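Grirnon Workshop Nights, Handout 9
Two arms, one laundry pile

Tonight we pick one item out of a heap. A toddler can do it, and the toddler didn't need 340 screws.

Before you start: check both base plates on the front rail, then home the arms. Log your run in the Asach binder, page 50 onward. Legible handwriting is encouraged.

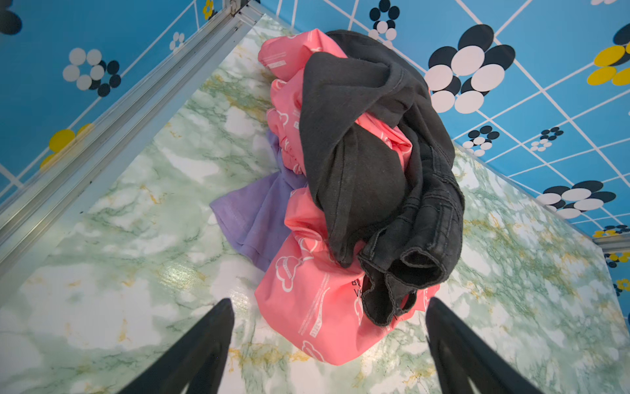
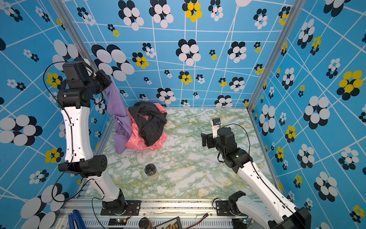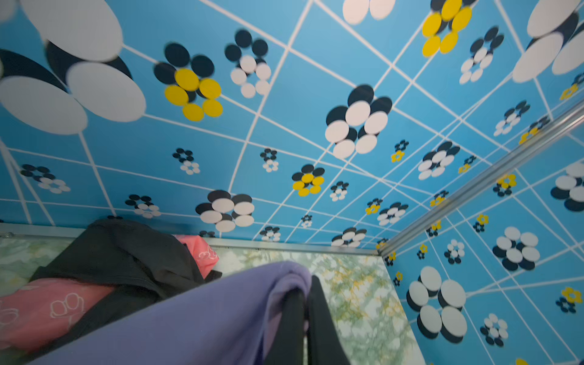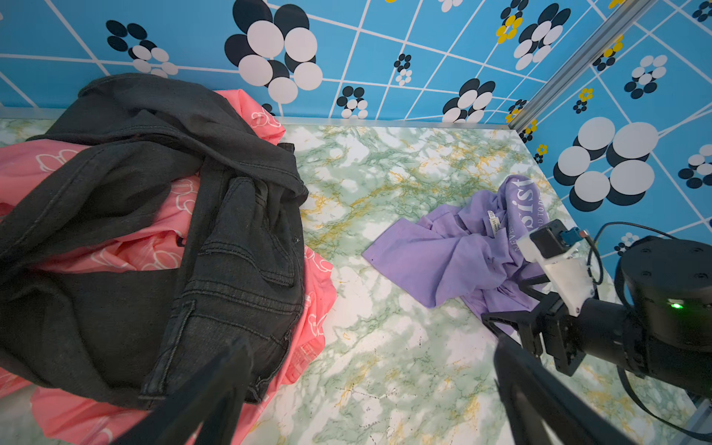
Fig. 1–4. The Turnell cell with its clothing pile; wallpaper by popular vote.

Grip the purple piece first. Black denim is heavy and the wrist motors sulk. If the fingers close on two layers, open, back off, try again. Swearing is not a recovery routine.

For next time: read the Mancuso notes on grasp points and bring one shirt you don't love.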